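Wilson Apaza
19 April 2026

Some people asked how the robot thing is going at work, so I'm putting it in one thread. I run the kitchen prep side at Losetti. We make steamed buns for 6 lunch counters, plus whatever Cirkside orders for their break rooms.

Before this we had two people on the steamers every morning. Lid off, buns out, lid back on, next one. On a normal day that's 502 buns. It's not hard work but your wrists and forearms take a beating from the steam, and everyone who has done it a while has a burn story.

The plan is for a two-armed robot to do the unloading. It isn't on the line yet. Right now it does one small steamer at a time on a table, and we go over and look at what it gets wrong.

The job for it is simple to say. One hand deals with the lid, the other takes the buns out of the basket and puts them on a plate. The skins are soft. If you squeeze too much you leave dents, and a dented bun goes in the staff tray.
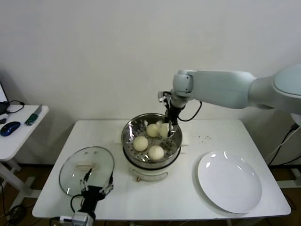
Four buns in the basket, right hand on the one at the back. Left hand has the lid. Plate still empty.

The back of the basket is the worst spot for it. The fingers have to go down between the bun and the rim. A person just tips the basket a bit or uses tongs. We asked if it could tip the basket too and were told maybe by August.

Speed: a person clears a small basket in 8 seconds. The robot takes more than 50. Management keeps saying speed comes later. I believe them, mostly, but I'm not planning shifts around it.

What changes for us. Nobody has been let go, and I asked for that in writing. The two steamer people are moving to filling and folding, where we're always short. One of them is happy about it. The other liked the steamers because she could work alone, and folding is a shared bench. That's a real loss for her and I don't have a fix.

The other change is that someone has to check the buns afterward. When you unload by hand you notice a split seam without thinking about it. Now it's a separate task with a sheet to fill in. Nobody put that in the original plan, and it will take up part of a shift.

Quispe, our sister kitchen, wants to know if they should get one. I told them to wait until ours has worked a full morning next to people.

Will add to this when we try it with the bigger baskets from Bokdale.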